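The Landing Page
August 17, 2021 | By Staff
57 shares | 3 comments

1. Audit

The agency was called Jesell. Its client, Vandico, sold cannabis tinctures from one storefront and ranked on page two for its own name. The analyst logged this and opened the crawl report. It listed 2,000 URLs, most of them the same product under different sort orders.
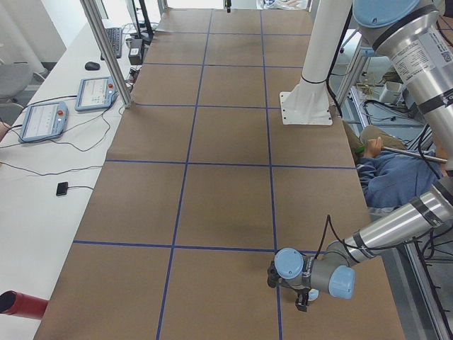

2. Remediation

She set canonical tags on the duplicates and rewrote the title fields. The store hours were wrong in three directories — she corrected two and filed a ticket for the last. The competitor, Abdella, had bought links from a coupon site called Undach. She noted the anchor text and did not copy it.

By November the storefront ranked first for its name and fourth for its town. She attached the chart to an email and sent it without comment.

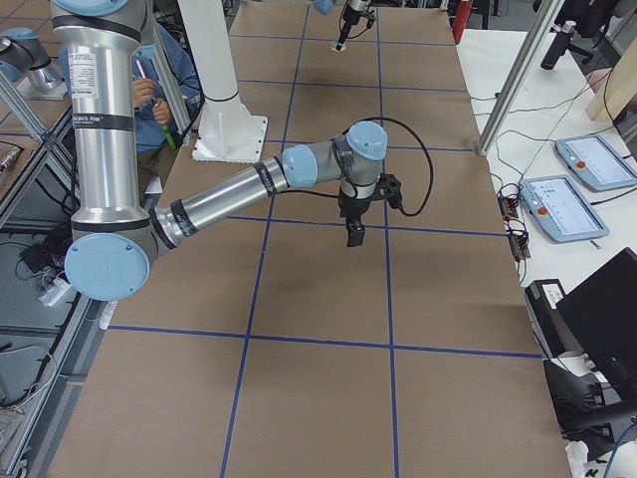
Vandico's owner wrote back within the hour that fourth was fine, but the phone had been ringing all week and the callers wanted Abdella. Could she look into that.

She opened the listing. The third directory had merged the two stores.

We use cookies to improve your experience. Accept | Settings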